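Slide 4: what the second bench costs

Joltance quoted $3,052 for the mat, table and mounts. Arms are a separate line. Droltham wants the order by August, so pause here for questions on timing.
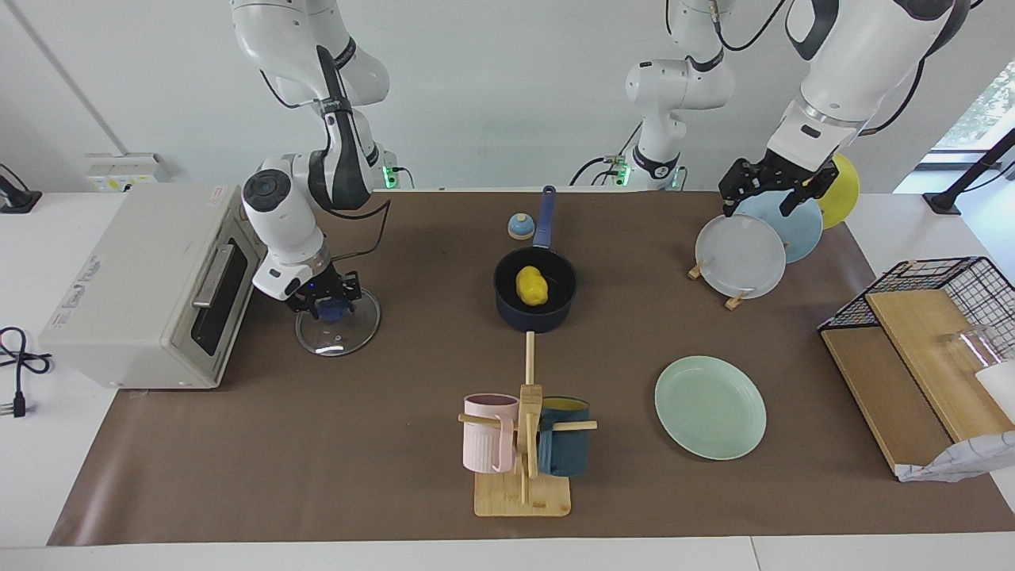

Two-arm bench, lid in one gripper, plates in the rack at right.

Kitchen items: budget $788 for the year. Spare finger pads are $50 a set, and we should hold over 140 in stock across both sites.

Shao pays for shipping. Trulto service plan is on slide 5. Ask for a decision on the arms before moving on.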